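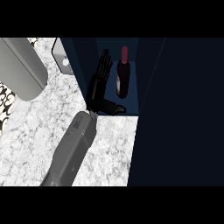

A reply came back on our May draft that we have kept pinned to the top of the working file ever since: a rule that only says "grasp safely" is a rule two people will score two different ways, so please write down where the hand has to be before the grasp counts as started. The comment came from a reader at Landeg, and it shaped most of what follows.

Cilo good practice guide for household robot tasks
Progress report to the Plakamholm fund
September 23, 2022

Where we are
We are very happy with this period. The guide now has 30 rules in a form that outside groups can use, and the simulated kitchen set has grown to 681 recorded runs. Of those, 134 have been scored by two people working separately, with no talking between them until both sheets are in. That second number was the one we worried about in the spring, and it is moving nicely now that the scoring sheet fits on one page!

The cabinet tasks got most of our time. They look simple on paper (a bottle, a compartment, a door) and they turned out to be the best teachers we have had. A hand near the bottle, a door that swings out over the counter and a second arm that may or may not be needed give us plenty to argue about, and nearly every argument ended up as a clearer sentence in the guide.

What changed in the rules
Rule 4, start of grasp. We used to start the clock at first contact. We now start it when any part of the hand crosses the front edge of the compartment. Scorers agree on this far more often, and it lets us mark a slow, careful approach as good practice instead of ignoring it.

Rule 9, the idle arm. An arm that is not doing the task must have a stated resting area, and that area has to be clear of any door's swing. The old text said "out of the way," and 54 of our scorer disagreements came down to those four words. Glad to see them go.

Rule 12, things left on the counter. Phones, cloths and appliances stay in the test layout. Real kitchens have them. A run is marked down if either arm touches an item that isn't named in the task, even lightly.

Rule 17, doors. A door edge is treated as a moving obstacle for the whole run, including when it is standing still. Skatthorpe asked for this one and we think they were right.

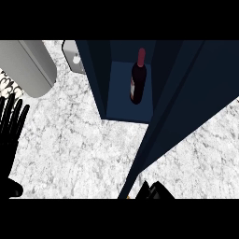
Still open
Glass is our biggest gap. The simulator lets us repeat a bottle task as often as we like with nothing to sweep up, but we can't yet say how force limits found there should carry over to a real bottle. For now the guide says so plainly and gives no number.

We also need wording for runs where one arm blocks the view of the other. Two versions are in testing, and we'd like another round of double scoring before picking one.

Next period
Finish double scoring on the cabinet runs, send the full rule text to Landeg and Skatthorpe for comment, and start on drawers. No change to the budget is requested. The scoring sheet and the current rule text are attached.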